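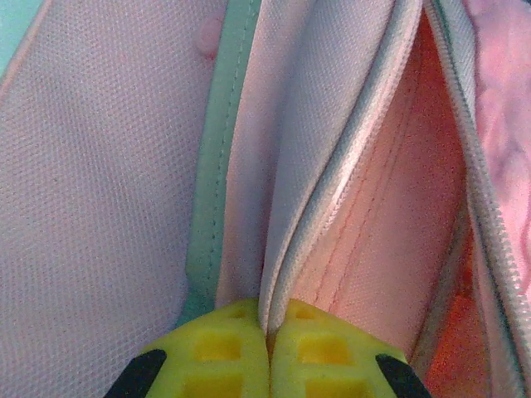

Rønning's fabric swap is back, and it's moving up the street

Good news for anyone with a closet full of material they swore they'd sew "next winter" — the Rønning fabric swap returns in February, and I for one have already started making piles on the bed.

The big change this year is the room. The swap has outgrown the old reading room at Susamer (if you were there last time, squeezed in between the coat rack and the corduroy, you know!) and will set up in the Biltau hall instead. Doors open at 2 in the afternoon, and you can drop off your stuff any time that morning.

The rules are the same as ever. Bring clean fabric, at least half a yard per piece, and take home whatever you like. Bags, curtains and old sheets are fine too, as long as there's enough good cloth left in them to cut. Please leave the pillow stuffing at home.

I called Ivar Eklund, who runs the whole thing, and he sounded pretty cheerful for a man with a hallway full of boxes. Last year people brought in 2249 pieces, he told me, and he's hoping for 3000 this time. "Mostly I want more cotton and less mystery polyester," he said, and I felt a little bit seen.

There's also going to be a mending table, with four sewing machines on loan from Rukell, the repair shop by the bus stop. They'll do hems and small tears while you wait, and zippers if the line isn't too long. I've got a jacket that's been waiting on a zipper for two years now, so I'll be there early — come say hi!

Getting in is free. Coffee is not, but the waffles are worth it.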